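Workshop notebook, tile and stone bench
May 11, 2019

Grout tests, second round. I write this in the evening, so please excuse if the order is not perfect.

From the January round we still have the four boards with Pludlow grout. I took them from the shelf and looked again under the window. The joints I called "even" in January are not so even. On two boards there is a pale bloom along the lower joints, and it does not go away with a dry brush. With vinegar and water (weak, one spoon in a cup) it goes, but the surface becomes a little rough afterwards. I would not do this in a customer's kitchen.

Today I made new boards with Urnano, colour "Oat". Mixing as on the bag, but I measured water with the small jug and not by eye. 200 g powder for each board. The first mix was too stiff and I threw it away. The second was good, like thick yoghurt, and stayed workable for 76 minutes with the door closed. Trinity Wojcik opened the door at lunch to bring in the sand and after this it began to pull quickly, so the third board must be judged separately. I marked it with a T on the back.

Wiping: first wipe with the damp sponge went too deep on board 1. I can see the edges of the bricks standing out. Trinity thinks it looks nice and old. I think it looks like a mistake, but I agree that with handmade brick slips the eye forgives more. On boards 2 and 3 I waited longer and wiped diagonally, and here the joint is nearly flush.

Colour. It is difficult. Dry Urnano is lighter than the sample card, and next to the darkest bricks it makes a net pattern that you notice before you notice the bricks. Next to the cream ones it disappears. So if the customer takes the mixed pallet, we should lay out a dry square metre first and sort the bricks by shade, so that the cream ones don't come all together in one corner. Last time we did not do it and we had to take out a whole row.

For the Golestani kitchen the question of the sealer is still open. They want stone worktop and unglazed brick behind it, without a strip between. I wrote to Carkine for the data sheet of their sealer 602, because I don't find on the tin if it may touch marble. Until they answer, no sealer on the bottom row.

Mixed brick colours over grey and white marble, thin joints:
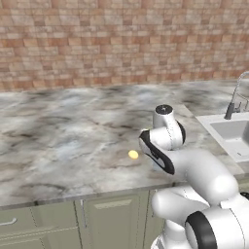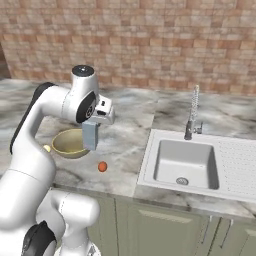

Where the brick comes down to the stone I would like a soft joint, silicone in a sand colour, and never grout. Grout cracks there in the first winter, I have seen it too many times. The silicone should go in before the sealer, or it will not hold. Trinity says the opposite order worked for her on a bathroom, but that was glazed tile, so we do one small board each way and compare.

To do:
Photograph the back of all boards before they are stacked.
Order one more bag of Urnano, same batch if they still have it.
Ask Carkine again if there is no answer.
Clean the small jug properly, there is old grout in the bottom and it makes the measuring wrong by about 2 ml.

Boards 1 to 3 are on the lower rack under damp cloth. Please don't move them.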